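Notice and Posting in Municipal Code Cases: A Study of Rardale Ordinance 84
Final report, Legal Research Seminar

Background

Rardale Ordinance 84 makes it an offense to leave household waste on a public sidewalk outside posted collection hours. The posted hours begin at 6 p.m. on the evening before pickup. A first violation carries a fine. A second within the same year can be charged as a misdemeanor, and the defendant may ask for a hearing in the municipal court.

Our project looked at one question: how does the court treat a defendant who says the hours were never posted on his or her block? The ordinance says the hours "shall be posted in each collection district," but it does not say where the signs go or how many there must be.

Method

We read the hearing files that the clerk's office made available. There were 147 files. We left out those that ended in a default or were dismissed before a hearing, and that left 61 with a written ruling. Two of us read each ruling separately and marked whether notice was raised, which side raised it, and how the judge disposed of it. Where the two readings differed, the whole group read the file and voted.

We also read the Bondarchuk opinion in full, including the briefs. It is the only appellate decision on the ordinance, and most later rulings cite it.

The files are kept on paper. Copying was limited to certain hours, so a large part of our notes was made by hand and typed up later. This caused some delay in August.

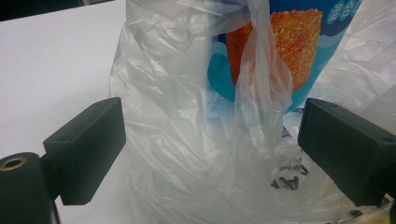
The Bondarchuk decision

The defendant in Bondarchuk lived in the Samow district and was cited twice in the spring. She demurred to the complaint on the ground that the ordinance was too vague to enforce. The demurrer was overruled. At trial she offered testimony that the nearest sign was on the far side of the rail line. She was found guilty and given a suspended sentence.

On appeal the court held that the ordinance was not vague on its face. It then sent the case back on the narrower point of posting. The court wrote that a sign in the district was enough only if a resident "using ordinary care would come upon it." It did not decide who has to prove this.

Findings

Later rulings split on the burden of proof. Some judges require the city to show where the signs stood. Others presume proper posting and leave the defendant to rebut it. Rulings from the Rilent Street courtroom mostly follow the second approach, usually in a single sentence.

Limits

We did not interview defendants or attorneys. The rulings are short, and in several we could not tell whether testimony on posting had been offered and rejected or never offered. Those were coded as unclear.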